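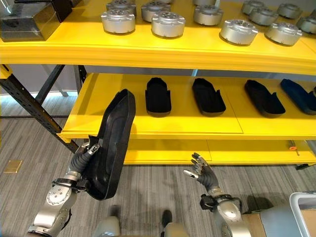

Witness to a robbery, been told I may have to go to court. What happens?

Posted in Crime, police and courts

marrowfat

In September I was in the queue at Bistetti, the café on the corner by Belby station, when a man came in with a knife and told the lad on the till to empty it. He was in there for two minutes at most. He took the cash and a customer's phone and went off towards the Vestano estate. I was standing next to the counter and saw his face when his scarf slipped down.

I gave a statement to the police that evening and later went in to look at a set of video clips and picked one out. I didn't hear anything for ages and assumed it had gone away. Now I've had a phone call to say someone has been charged, he's pleading not guilty and the trial will be at the Crown Court. They asked me for dates I can't do.

I have never been in a court in my life. What I want to know is:

Can I say no? I don't want to let the lad down but I am not sleeping well as it is.

Will the man see me, and will he be told where I live? I'm 15 minutes' walk from the estate.

Do I get to read my statement beforehand? I've already forgotten parts of it, such as what colour his bag was.

What about wages? My employer is a small firm and I don't think they pay for this sort of thing.

England, if it matters.

Fang

I was a witness in a street robbery case and had most of the same worries, so I'll go through them in your order.

You can tell them you don't want to go, and you should tell them if you're frightened, but that isn't the same as being let off. If your evidence matters to the case the court can issue a witness summons, and if you ignore one of those you can be arrested or fined. As you picked him out on the video I would expect them to want you. Speak to whoever rang you. They should be your contact right up to the trial, so get a direct number and an email address if you didn't write them down.

He will probably be in the dock while you give evidence, so without any special arrangements he will see you. You can ask for what are called special measures. The usual ones are a screen around the witness box or giving evidence over a video link from another room. They're for vulnerable or frightened witnesses, and cases with a knife or a gun tend to be looked at sympathetically, but it's the judge who decides. The prosecution has to apply and there's a time limit on it, so ask now. I left it late and had a fortnight of worrying whether it would be sorted. I got the screen in the end. His lawyer and the jury could still see me, but he couldn't and neither could the people in the public gallery.

Your address shouldn't be given to him and you won't normally be asked to say it in court. Your name is different. He will almost certainly know that already.

Yes, you can read your statement on the day before you go in. Ask for it as soon as you arrive, because I was left until shortly before I was called and had to rush. Don't try to learn it. If you can't remember the colour of the bag, say you can't remember. The defence barrister asked me the same thing several ways and it was unpleasant, but all I had to do was answer and stop talking.

You can also ask to see round a courtroom beforehand. I did mine the week before and it helped more than anything else. You see where everyone sits and which door you come in by.

Take a book, a sandwich and a cardigan. There is a separate waiting room for prosecution witnesses and ours was freezing. I waited all of the first day and wasn't called until 2 in the afternoon on the second.

tin_kettle

dont go on social media about it and dont talk to the lad from the cafe about what you both saw, even if hes a mate. they asked my cousin about that in court and it made her look bad when she hadnt done anything

also parking near the crown court is terrible, get the train

Platform 7

To add to the above on the money side. Your employer doesn't have to pay you for the time unless your contract says so. You can claim for travel, a meal allowance and loss of earnings, but the loss of earnings has a daily limit and it may not cover a full day's pay. If you need childcare to attend, that can be claimed too, again up to a limit. You should be given a claim form at court, and your employer has to fill in part of it, so warn them. Keep your tickets. Mine was paid into my bank 30 days after I posted it, though a friend had hers sooner.

If anyone connected with him contacts you before the trial, or hangs about near your house, ring the police — 999 if you feel in danger, otherwise 101 — and tell your contact as well. Interfering with a witness is a serious offence in its own right. It didn't happen to me.

On the sleep, see your GP, and look up victim and witness support for your area. You don't have to be the one who was robbed to use it.

marrowfat

Thank you all, especially Fang. I rang this morning and asked about a screen. She is sending me a form for it and will find out about a visit. I'd already spoken to the lad at Bistetti, but only to ask how he was, so I'll leave it at that until it's over.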